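# Finding a small spill on streaked carpet tile from the head camera

Posted by Yaneth Ñahui in Student Projects, Jul 21, 2024

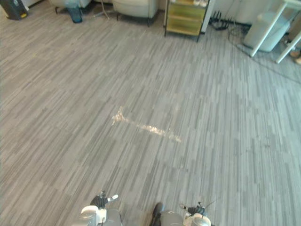
*Head camera view, both grippers open, spill ahead on the carpet tile.*

I'm in a student team building a floor cleanup task on a two-arm robot. The robot has to find a spill on the floor, work out where it starts and ends, and plan a path for a hand tool to cover it. Right now I'm only working on the first part, finding the spill. We call our code Nilalik and it runs on top of the Oravec toolkit that our course uses.

My problem is the carpet. The tiles are gray with long thin streaks in light gray, medium gray and charcoal, and the streaks run diagonally. The spill is small pale particles, tan and off-white, and it runs in nearly the same direction as the streaks. The dense end on the left gets picked up fine. The thin middle part gets broken into pieces, and the loose specks on the right mostly get dropped as noise. If I lower the threshold enough to keep the specks, I also get light streaks from the carpet all the way up to the chairs.

What I have tried so far:

- Plain brightness threshold. Bad, see above.
- Blurring first, then threshold. The streaks go away but so does the thin part of the spill.
- Removing small blobs under a set area. Removes the specks too.
- Masking out the grippers using joint positions. This works and I'm keeping it.

I labeled 43 pictures by hand. On those, the detector finds the dense part every time but the full length in only 5 of them. The team demo is coming up and I'd like the robot to plan for the whole spill. I can't change the carpet and I'd prefer not to train a big model, because the computer we're allowed to use is slow. Is there a simple filter that would separate grains from streaks?

---

**Brayan Ticona**

I had the same kind of trouble in May with rice on a patterned mat. Two things helped me.

First, stop using brightness by itself. Your grains are tan and off-white and your carpet is gray, so there should be some color difference even where the brightness is the same. Convert to Lab and look at the b channel, where tan should come out a little higher than gray. It will be weak for the off-white grains, so don't expect it to do the whole job. Check the camera's white balance too. If it's on auto, lock it, or your b values will move around from one run to the next.

Second, use the shape of the streaks. They're long and thin and they all go one way. A grain is a short bright spot. Do a morphological opening with a line-shaped kernel turned to the same angle as the streaks, and make the line longer than any grain you expect. The opening keeps the long bright streaks and removes short spots. Then subtract that result from the original. What's left is mostly short bright things. It's the usual top-hat filter with a line in place of a disk.

Some notes on that:

1. Do it on a top-down warp of the floor, not on the raw picture. In the raw picture the streak angle changes with perspective, so one kernel angle won't fit everywhere.
2. The streak angle also changes when the robot turns. Get it from the base heading if you trust your odometry, or estimate it from the gradients in a patch of bare carpet.
3. The dense clump can survive the opening, since packed grains look like one big bright area. Your current detector already finds the clump, so run both and combine the masks.
4. Don't drop small blobs by area. Group the points with a density method (DBSCAN is fine) and drop groups with few members. Single specks near the main group stay in and single specks out on the carpet go.

For the path, fit a line through the group and take the extent along it. You don't need every grain for that.

Also limit the search to open floor. You have table legs, chair legs and a black cable farther out, and there's no point in running a grain filter over those.

---

**trorngate_lab**

just use a segmentation network, classical filters are a waste of time on textured floors. we trained one on 1,547 images and it was fine

---

**Nondard**

Brayan's method is what I'd start with. A network would probably work too, but she said she has a slow computer and 43 labels.

One thing I'd add. If you can move the camera, take 2 pictures with the head tilted differently and compare them after the warp. Glints on the grains tend to change a lot with the viewing angle, and printed carpet mostly stays the same. It costs you a second or so per look. You need a decent calibration or the streak edges will show up as differences, so check it on clean carpet before you blame the filter.

I'd also split your score into clump found, middle found and tail found. With one full-length number you can't tell which change helped which part.

---

**Yaneth Ñahui**

Thanks. White balance was on auto, so I've locked it and I'm retaking the pictures before I do anything else. I'll try the line kernel on the warped view after that and post the numbers in this thread, split the way Nondard suggests. The network will have to wait for next term.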